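Kwok-wai Chiang
@kwokwaichiang
July 2021

Thread on white tubular metal frames: airers, trolley frames, shelf frames, the sort of thing that lives in a utility room and is never thought of until it leans. I have had several apart this month and would like the notes in one place.

Tube first. Most of these frames are thin-walled mild steel, bent cold and then coated. The wall is thinnest on the outside of each bend, where the metal has been stretched. If a frame is going to kink, look there before anywhere else.

A quick check for a kink: run a fingertip along the outside of the bend, then the inside. The outside should be even. A small ripple on the inside is normal from the bending and has usually been there since the factory. A flat on the outside came later.

Do not bend a kinked tube back. It will look straight for a week. Sleeve it, or cut the section out and join it with an internal spigot.

Coating next. Two sorts turn up. Powder coat is hard and slightly textured, and it chips. Dipped plastic is softer and thicker, and splits along the tube. You can tell them apart with a thumbnail: the dipped sort takes a mark and the powder does not.

Rust under dipped plastic travels. By the time there is a brown line on the surface, there can be a hand's width of bad tube on either side of it. Slit the plastic and peel until you reach bright metal. With powder coat the rust mostly stays near the chip, and a small file and a dab of enamel will deal with it.

Touch-up enamel: the Merton appliance white is too blue for most of these frames. The Jirunus off-white is closer once dry. Put a spot on the underside first and leave it overnight, as both change colour on drying.

White rods with a smooth loop at the bottom and a small round fitting at the upper end. Note the bracket next to it with the open hook shape. The fittings are where I spend most of my time.

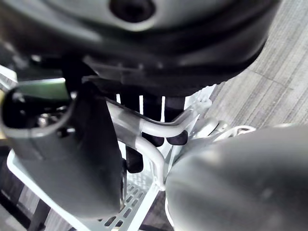 Should the end fittings on a frame like this be glued in?

Only if they are plain caps that carry no load. A fitting that the frame turns on, hangs from or locks against should be held mechanically, with a screw, a pin or its own barbs, so that it can be replaced when it wears.

Following on from that. A loose barbed fitting can normally be rescued with a turn of PTFE tape round the shank. Wind it in the direction you intend to push and twist. Two turns is the most I would use before buying a new part.

If the tube end itself has opened up, tape will not help. Look for a split along the weld seam. The seam is a faint line inside the tube and you may need a torch. A hose clip closes it well enough to use the frame while you wait for parts.

Open hooks and clips: the common failure is that the mouth spreads. Measure the mouth against the tube it is meant to hold. A clip should go on with a definite click and should not rotate under its own weight afterwards.

Warming a plastic clip in hot tap water and squeezing it closed works for a while. It has never lasted the winter for me – I did four last November and replaced all four by spring.

Replacement parts. Nunivex sell end fittings loose. Chien sell them in bags of 26, all one size, which is fine if you do repairs for the whole street and a nuisance otherwise. Measure the inside diameter of the tube, not the outside. Coating thickness makes the outside figure useless.

Somebody asked about my test piece. It is an old airer rail, 761 mm between supports. I put 3,000 open-and-close cycles on the hinge at one end by hand over a number of evenings, with the radio on. The tube was unmarked. The fitting had worn oval and the pin had cut a groove in it.

What I took from that: grease the pin. A smear of silicone grease, wiped back so it does not get on the laundry. Mineral grease will swell some of the softer plastics, and then the hinge is tight for a month and loose for ever.

Levelling. If a frame rocks, stand it on a known flat surface before you blame the frame. My kitchen floor falls 2 mm across the width of an airer and I spent an evening adjusting the wrong thing.

If it does rock on a flat surface, loosen every joint a quarter turn, let it settle, and tighten in a diagonal order. Frames assembled one side at a time hold a twist and it shows up as one foot in the air.

Cleaning. Warm water, washing-up liquid, soft cloth, dry it off. Cream cleaner takes the gloss off powder coat and the dull patches then hold dirt. For grey metal marks on white rods, a melamine sponge used lightly. Heavier rubbing and you are into the coating.

Storage: standing up or flat, either is fine, with nothing leaning on the loops. A loop will take a good load along its length and very little sideways.

Correction to the post on clips: the click test applies to snap-on clips only. Hooks meant to rest over a tube should drop on freely. Thanks to the two people who wrote in.

Castors will have to be a separate thread. I have a box of them and have only sorted the stems so far.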